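Tuvside Hand-Held Gripper Station: Setting Up the Table and Looking After the Grippers

Section 5 of the station guide, for new operators and anyone covering a shift

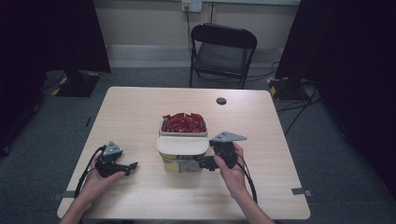
4 min read

Welcome to the part of the guide you'll probably come back to most. The station is a simple one to look after once you've been through it a few times, but the first morning can feel like a lot of cables and very little table, so please take it slowly. Katalin Kozma wrote the first version of these pages in June and several of us have added to them since, which is why they ramble a bit in places.

Before you start

You'll need the left and right grippers, both cables, a soft dry cloth, a roll of gray tape, the 5 mm hex key from the drawer, and the task container with its tray, lid and candies. Leave the station power off until step 6.

5.1 Setting up the table

1. Stand the table on the carpet between the two curtains and give it a gentle push at each corner. If it rocks, turn the foot underneath until it doesn't.

2. Check the gray tape along the front edge. Replace any piece that has started to lift, and put the new one exactly where the old one was - the left and right marks are how the next person finds the same spot.

3. Lay the two gripper cables out on the floor and let them untwist themselves before you plug anything in. A cable that goes in twisted will fight your wrist all day long.

4. Run the left cable down the left side of the table and the right cable down past your right wrist, toward you. Leave enough slack to reach the far edge of the tabletop with either hand.

5. Plug both cables into the Hendent box. The plugs click. If you didn't hear a click, pull it out and try again.

6. Switch on at the box and wait 17 seconds for both lights to settle.

CAUTION: Cables cross the carpet on the right-hand side, near the stand base with the yellow-and-black tape. Walk behind the chair if you need to get over there, and please don't shift either stand, not even a little. Moving one means doing the whole calibration over.

5.2 Checking the marker plates

Each gripper carries a gray triangular plate on top. These are what the system follows, so they deserve a bit of kindness.

1. Wipe both plates with the dry cloth. No sprays, no wet wipes.

2. Try to wiggle each plate with one fingertip. If it moves, snug the screw with the hex key, stopping as soon as you feel it grip.

3. Open and close the jaws all the way, 5 times on each side. The motion should feel even from start to finish.

4. Hold both grippers over the table and look at the tracking screen. Both outlines should stay steady while you turn your wrists.

NOTE: Long sleeves can drape over a plate without you noticing. Roll them up past the elbow and you'll save yourself some head-scratching.

5.3 A practice run with the candy container

We use the translucent bin with the tray of red wrapped candies for practice because it asks for two hands at once, and it shows up a sticky jaw very quickly.

1. Put the container in the middle of the table with the lid toward you.

2. Bring the right jaw in against the lower part of the bin, just under the lid, and hold it there. Press only as hard as it takes to keep the bin from sliding.

3. Use the left finger to work the lid from the other side. Go slowly and let it tilt.

4. Back both grippers away, reset the lid by hand and do it again until it feels comfortable. Some 26 tries is usual for a first session, so don't lose heart if yours are clumsy to begin with.

CAUTION: If a jaw sticks while it's closed on something, don't pry it open. Switch off at the box, wait for the lights to go out, then ease the jaw back by hand.

5.4 Routine care

Write your start and finish in the station log. After every 300 hours of use the jaw pads come off and new ones go on (part sheet S-17, on the Somogyi shelf). Barnabás Mészáros keeps the spares and likes to have the old pads back, so drop them in his tray.

If an outline jumps on the screen after you've cleaned the plates and reseated the plugs, stop there and call Ikhsan Lumbantobing before trying anything in Section 6.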